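Giving up the car for December (so far)

12/12/2019

Well, I'm nearly a fortnight into not driving to work and my calves have opinions. I said on the last post that I'd report back, so I'm reporting back, with a cup of tea and my feet up on the good ottoman.

If you missed it: the old hatchback needed 4 new tyres and a timing belt, the quote made me go a bit pale, and I decided that rather than pay for it before Christmas I'd leave the thing in the carport and catch the 144 from Harkwood into Nesville every morning like a proper grown-up. The bus stop is a ten-minute walk if I go past the footy oval and a fair bit longer if I go the way with footpaths. I go past the oval. My work shoes are now permanently the colour of the oval.

The bus itself is lovely, I have to say! It's air conditioned, which my car has not been since before I bought it, and if you get on at Harkwood you nearly always score a seat. By Wastia it's standing room only and everyone's backpack is in everyone else's face. I've read two whole library books already (one good, one about a lighthouse that went on a bit) and I've stopped listening to talkback radio, so my blood pressure must be down.

What I hadn't reckoned on was the shopping. You don't realise how much rubbish you cart around in a boot until you haven't got one. Last Saturday I did the big shop on foot with two green bags and a trolley I borrowed from Mum, and I bought a watermelon. A whole one. I don't know what I was thinking. I had to stop on every bench between the shops and home, and there are not many benches. 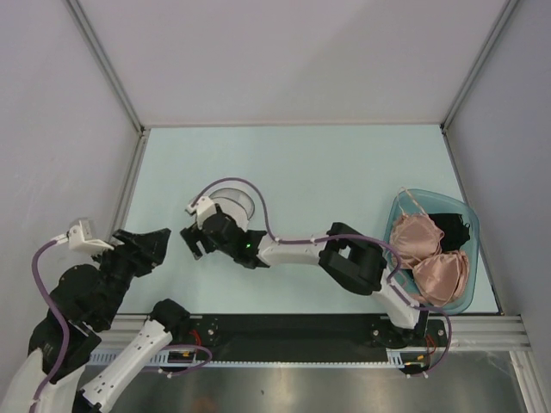 So the rule now is no melons, no cat litter, and nothing in glass unless it's wine. The cat litter comes by delivery, along with the spuds and the washing powder, and I do the rest in dribs and drabs on the way home from the bus. The greengrocer on Talukder Street stays open until 6, which means if the 144 is on time I can make it, and if it isn't we have toast.

Money-wise I'm pretty chuffed. I'd been putting $100 a week into petrol and parking without ever really looking at it, and that's now going in a jar (fine, an online savings account, but I call it the jar). The bus comes out of it first and there's still plenty left over.

The one bad day was the storm. I got soaked to the undies between the stop and my front gate, and my umbrella ended up in a neighbour's bottlebrush. It's still up there if anyone has a ladder.

I'm going to keep at it until the end of the month and then decide about the tyres. Does anyone have a decent raincoat they'd recommend? Preferably one with a hood that stays on, and not beige.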